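Fabric storage bin sags and tips when loaded, any fix?
Storage and Organizing > Bins and Boxes

Posted by Hauwa Oyewole, Friday

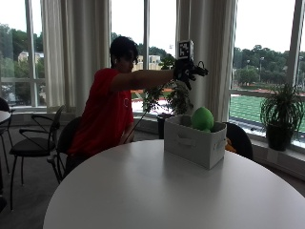 The bin is a Skultholm, white fabric, soft sides, handle cut into the front and a second handle on the end. It holds plush toys and is kept on a round table so that people sitting down can put things in and take things out without bending. With one or two toys in it the walls do not hold their shape. The long sides bow outward, and if someone pulls on the end handle the whole bin distorts before it moves.

What I have tried:
Cardboard liner on the two long sides. Worked for a week, then creased at the height of the handle.
Filling the bottom with a folded towel. Helped the base, did nothing for the walls.

I would like to keep the bin, as the replacement has to match others on a shelf. I do not want anything with a hard top edge, because hands go over the rim constantly. Is there a liner material that stays flat and can be wiped down?

Edited to add: outside width is not the issue. I can lose up to 10 mm inside.

bracketandpeg
Member

Use corrugated plastic sheet, the kind yard signs are made of. Thickness 2 mm is enough for a bin that size. Procedure:

Measure the inside of each wall at the base and again at the rim. Soft bins are often wider at the top. Cut to the smaller figure.
Run the flutes vertically. If they run horizontally the panel folds along them, and you are back to the cardboard problem.
Stop the panel 10 mm below the rim. The fabric hem then remains the top edge and there is nothing hard to touch.
At the handles, trace the opening from outside and cut the panel slightly larger all the way around. Round the corners of the cutout.
Join the four panels at the corners with cloth tape on the inside face. Fold flat, insert, open out.

Do the base last, in one piece, as a tight fit. It locks the walls. Beltix sells the sheet in small packs, but any sign shop has offcuts.

For the end handle distorting: that is load going into one wall. Taped corners will spread it. Lifting by both ends is still better.

Illar_user
New member

I just bought the Pop one, it has wire in the top. Cost more, but it stands up. Don't know if it matches yours.

Hauwa Oyewole
Original poster

Wire at the rim rules out the Pop. I did the plastic sheet, flutes vertical, panels 170 mm high. The first base was cut too loose and slid, so I recut it. Walls are straight with the bin full. The cutout on the end panel needed more clearance than I gave it, and I trimmed it in place with a craft knife.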